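From: Nazma Matubbar
To: Kavthorpe Tea List
Date: August 2019
Subject: Re: Milk first, again

Lợi Mai wrote:

> I have now read 251 messages on whether milk goes in first, and I'm no closer to a decent cup than when I joined in June. Could someone please say something useful about leaf, water or time? I've been steeping the Sedine breakfast blend for six minutes and it tastes like a belt.

Lợi, six minutes is your belt. The Sedine is cut very small, almost dust, and small leaf gives up everything it has in a hurry. Try four. If four is still too fierce, use less tea before you cut the time again, or you'll end up with something that is brown and has no other qualities.

I say this as a person who drank the stuff at six minutes for two winters and told guests it was "robust."
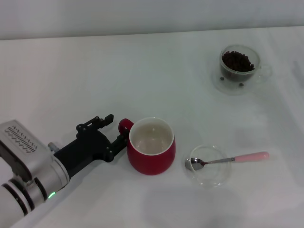

Water is where most of us go wrong, and I include the member who wrote in praising his filter at such length that I went out and bought one. Kavthorpe water is hard enough to chew. It leaves a skin on black tea and knocks the top off anything delicate, and the Liang green might as well be lawn clippings by the time our taps are done with it. A filter jug helps. Changing the cartridge helps more, as I learned after ignoring mine until it went the pale, metallic gray of the arm up there. Bottled water is fine too if you can stand carrying it up the hill.

On kettles I have less to offer. Mine boils, and then it clicks. People have written to me privately about kettles that hold any temperature you like, and I'm glad for them. For green tea I boil, open the lid, go and find my glasses, and pour when I come back.

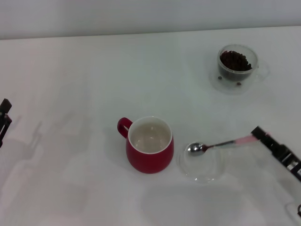

*Milky tea in a red mug, or milky something.*

As for milk, since I can't post here without a position: I put it in second, for the dull reason that I want to see how strong the tea is before I weaken it. If you brew in a pot, you can do what you like. If you brew in the mug with the bag still in there and pour milk on top of it, you and I can remain on the same list but I won't be coming over.

Pots, then. I use a Fodik, the 2-cup size, which holds one cup of tea by any sane measure. The spout dribbles. I have tried butter under the lip, as recommended in the archives, and got buttered tea.
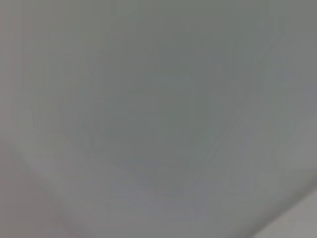
Lợi wrote back off-list that four minutes was better but still a bit leathery, and asked whether the tea could simply be old. It could. Sniff the tin, and if it smells of tin, buy a smaller bag next time and keep it away from the stove.

I have half a bag of the Liang I'm not going to finish. First to write gets it.

Nazma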